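4.3 What the open day showed, and what it left out

The second set of observations comes from the July open day at Ikencombe, where the Bimon tidying system was shown to the public for the first time. We attended as ordinary visitors. We had asked for a session outside public hours and were told none could be arranged, so everything in this section rests on what could be seen from behind the rope and on the two handouts given out at the door.

The first handout says that Bimon has completed 2687 pick attempts in its home lab at Lurkavport. It does not say how many of them succeeded. When one of us asked, the presenter answered that the number was meant to show experience and that success depends on how you define it. We agree that it does, and this is why we had hoped to find a definition in the handout. The word "success" appears in it several times without one.

The demonstration ran on the hour. Each show lasted 10 minutes and followed the same outline: a short talk, a tabletop of mixed household goods, a series of picks, and time for questions. We stayed for five shows. The goods were laid out before the doors opened to each group, so visitors never saw who arranged them or how much thought went into the arrangement. In the talk the layout was called "random." Random can mean many things, and a layout that a staff member sets by hand after watching the robot for weeks is likely to lean toward what the robot can do, even when the person doing it means to be fair.

A second issue is pace. The promotional video playing in the lobby was sped up, with a small note saying so in one corner. The live robot was much slower, and the presenter filled the waiting time well – perhaps too well. People around us were watching the presenter during several of the pauses in which the arm backed off and tried a new approach. We doubt that many of them would have counted those as retries. The Ranjbar scoring sheet, which we used for our own notes, treats every withdrawal after contact as a failed attempt. The handout seems to count only the final outcome for each item, so the two records can't be compared directly.

Clutter is the hardest part of the task and the part where the claims are strongest. The talk stated that the system handles "any normal kitchen mess." The items we saw were indeed mixed in shape and finish, and some rested inside or across others, a harder case than the neatly spaced blocks found in much earlier work. We give the demonstration credit for that. A mess chosen for a show is still a narrow sample of kitchens, though, and nothing we were told describes how the items were picked. 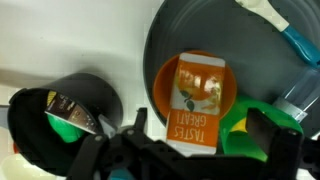
Figure 5. Wrist camera view during the demonstration. A small orange juice carton stands in an orange bowl on a dark gray dish, in line with the opening between the gripper's two black fingers.

Does a good open day tell us that the system is ready for use in homes? It tells us that the system can be run in front of a crowd by the people who built it, and readiness for homes would have to be tested by someone else, in rooms the builders have not prepared.

The second handout promises a trial of 1000 picks with outside observers. We would welcome it, provided the scoring rules are published before the trial starts and the retries are logged. We would also ask that the observers lay out the items themselves. At the time of writing, no protocol has been released, and our request for the Lurkavport logs has not been answered. For the comparison in the next section we therefore leave the Bimon figures out of the main table and list them separately, marked as reported by the developer.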